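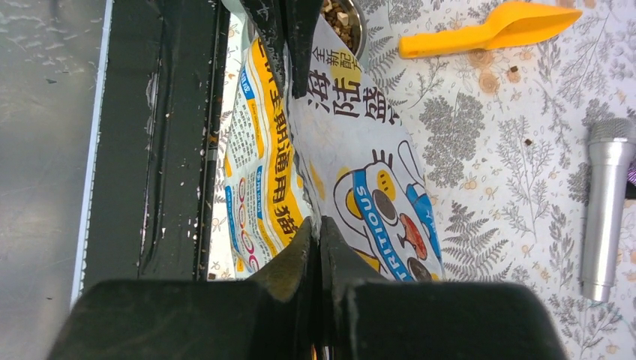

Photo: Dulce Sandoval

Search reviews Enter keyword Go

Wostadar raised feeding stand with Lekau scoop: dry food use

The Wostadar is a light teal stand that carries two stainless steel bowls at a fixed height. I bought it from Quezada together with the Lekau scoop, an orange plastic one with a shallow blade. The pair replaced a set of ceramic dishes that sat directly on the floor. The review period was four weeks with one adult cat, dry food in one bowl and water in the other.

Setup

The bowls drop into the stand and need no clips. Mine arrived with a thin film of oil on the steel, and a wash in hot water with dish soap removed it. Do this before the first use even if the bowls look clean. The stand itself wipes down with a damp cloth.

I fill the bowls on the dining table and carry the stand to the feeding corner afterward. A tablecloth under it catches crumbs and can be shaken out over the sink. Pale cloth with a gray print hides kibble dust well enough, though not the oil marks that dry food leaves if it sits overnight.

Bowls

Cleaning is the strong point. The steel is smooth and shiny, and wet food residue (tested on one weekend only) came off without soaking. Dry food rattles when poured from any height. If the cat is asleep in the next room, it will not be asleep for long.

The bowls lift straight out. There is no finger notch, so with wet hands the rim is awkward to grip. I would also like a rubber ring between bowl and stand. Mine shift slightly when the cat pushes food toward the far side, and they make a low ringing sound against the stand.

Stability is acceptable. On tile the stand moved a short distance over each day, on a mat it stayed put. A heavy cat that leans on the rim may get a different result. 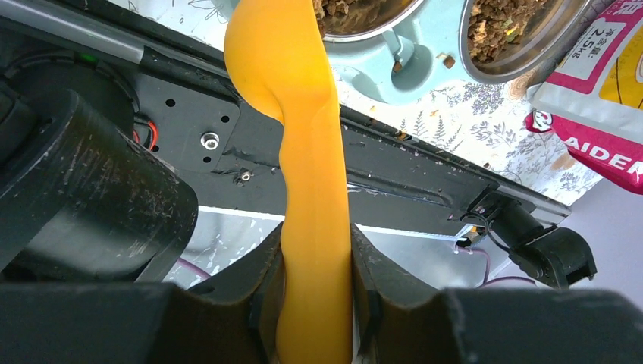

Emiliano Contreras disagrees on the matter of height and writes that his older cat ate more slowly from the stand but left the water side alone until he moved it to another room. He returned to a separate water dish and now uses both bowls of the Wostadar for food. I have no basis for a general rule here. My cat drinks from it without hesitation – it also drinks from the watering can.

Scoop

The Lekau scoop is a simple part and mostly does its job. A level load of my usual kibble weighed nearly 25 g on a kitchen scale. Repeat loads varied more than I expected, and the shallow blade is the cause. Pieces roll off the front if the scoop is tilted even a little. For a cat on a measured diet, weigh the bowl instead.

The handle is narrow. It reaches into a full bag easily, but toward the bottom your knuckles touch the food. There is no hole for hanging, and no clip to hold the bag shut. I fold the top of the bag over twice and press the air out first. Soft plastic bags stand up badly once they are half empty, so mine leans against something or lies flat.

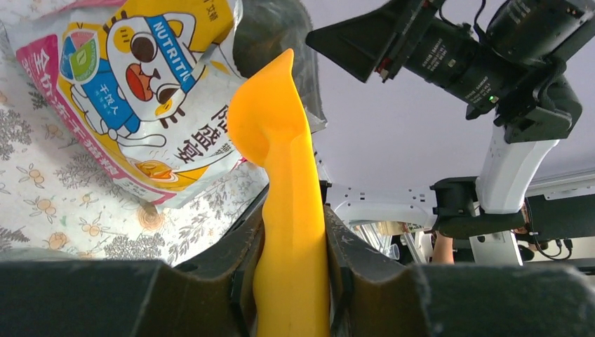 Measurements and verdict

Stand with both bowls empty: 901 g on the same scale. That is light enough to carry in one hand when the bowls are dry. With water in, use both hands.

The older Etosham stand I owned until November had deeper bowls and a non-slip base, and it was harder to clean around the rims. The Wostadar is the better choice for dry food and daily washing. The scoop can be skipped. Any kitchen measuring cup will give a more consistent portion.

Rating: 4 out of 5 for the stand, 2 out of 5 for the scoop.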